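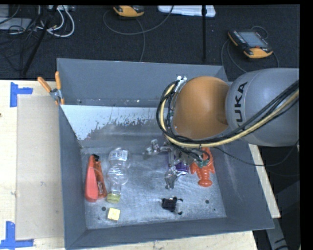 Robotics Club: bin picking, spring term

The manipulation group has moved from single objects to mixed bins. Until the end of last term every trial used one item at a time, placed by hand in the same spot. The arm now works from a metal bin with several items in it, among them a clear bottle, a small cube and a plastic lobster, and it has to choose what to pick first.

The group logged 244 pick attempts in the first two weeks. Results so far are uneven. The cube is picked reliably when it lies clear of the walls. Clear bottles remain the main source of failed picks, as the depth readings pass through the plastic and return the bin floor instead. The scratched metal adds false edges, and a matte liner will be tested next. The lobster is easy to find and hard to hold – the tail bends under load and the fingers lose contact during the lift.

Two grasp planners are being compared. Jernlow ranks grasps by surface shape alone. Drikness, written by last year's members, also uses color and needs almost 13 seconds per pick on the club computer. Both run on the same object list and the same starting layouts, so the logs can be compared line by line.

Changes to lab practice:

Clamps on the bin are to be checked before each run. A bin that has shifted makes the calibration useless, and the planner gives no warning.

Arm speed stays at 24 percent of maximum until the new wrist cable routing has been approved. Slack near the wrist has caught on the bin wall twice.

The person holding the teach pendant does not also edit code.

Members who want arm time should finish the safety module first and then book a slot on the sheet outside Room 607. The Kikon simulator is open to all members without booking. Trial logs for the current object set close on Fri 8 March. The written comparison of the two planners is due in June.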